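Stiltow Library Members' Board > Children's Collection > Picture books for ages two to four

**Vetcombe_Branch**

Members are asked to comment on the proposed revision of the toddler shelf list before it goes to print in October. The draft retains 21 titles from the present list and moves the longer bedtime stories to the shelf for ages four and up. Comments should name the title concerned and state whether the member has read it aloud to a child of the relevant age.

**G. Vestergaard**

I write in support of the draft, with one reservation. The counting books have been placed together at the end of the list, where a parent with a restless child is unlikely to reach them. I request that they be distributed among the animal stories.

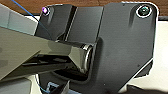

I would also ask that board books be marked as such. The catalog presently gives the same entry for the board and paper editions, and members at Vetcombe have twice reserved the wrong one.

**hsteinbach**

I must disagree with the previous member regarding the counting books. A separate group is easier to find and easier to reshelve. The list is a finding aid, and its order should follow the shelves.

My own objection concerns the removal of the bedtime stories. Many children of two will listen to a longer text if it rhymes. The draft applies a page limit without regard to how the book sounds when read.

**Yi-chun Yang**

The page limit was discussed at the Friday meeting. It applies to the printed list only, and no book will be withdrawn from loan. I agree with Mr. Steinbach that rhyme should be considered, and I would propose that 2 rhyming titles be restored on a trial basis.

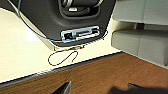
## Replies, continued

**siuming_lam**

May I ask how the borrowing figures were used? The notice at the Besson branch refers to 2,982 loans from the picture book shelves but does not separate first loans from renewals. A book renewed repeatedly by one family would appear more popular than it is.

**Vetcombe_Branch**

Renewals are included in that figure. The point is noted and will be raised with Mr. Filip, who prepared the draft.

**Virgil Filip**

I confirm that renewals were counted. I do not consider this a fault, as a renewal is fair evidence that a child wishes to hear the book again. I am nevertheless willing to show first loans in a second column. The marking of board books is accepted.

**hsteinbach**

I accept the second column. I maintain my objection to the page limit.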